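Search the site Search

Tea Things: Your Questions
20/02/2018 by Nhi Ung

I get the same handful of emails about cups and trays every week, so I've put my answers in one place. I'm a tea drinker with too many dishes and that's my only qualification!

Do I really need a saucer under every cup?
Need, no. I use one because I drip (always have) and a saucer is a lot easier to rinse than a table is to scrub. If you drink from a big mug at your desk, skip it.

My cup and saucer don't match. Is that bad?
Not to me. I've got 51 pieces at home and very few of them started life together. A green cup on a plain white saucer with a brown edge looks lovely, and I'd take that over a boxed set any day. Just check that the foot of the cup sits flat and doesn't skate around. 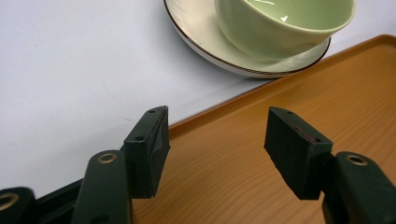 What size tray should I get?
Think about your doorways first! I bought a huge one from Presow years ago and had to turn sideways to get it out of the kitchen. For two people I like a tray that holds 2 cups, a small pot and a plate of something sweet, with a raised rim so nothing slides off on the way.

Cups on the tray or off it?
I carry everything on the tray, then move the cups to the table before I pour. There's more elbow room that way, and the tray is free for the pot and the spoons.

How do I get tea stains out of a glazed cup?
Baking soda and a damp cloth, rubbed gently, then a good rinse. Mine get this treatment every 4 weeks or so, whenever I remember. Please don't use steel wool on a glaze you love.

Can a wood-look tray go in the dishwasher?
Check the bottom for a label. If there isn't one, wash it by hand and dry it right away, rim included (crumbs love that corner).

Last updated: October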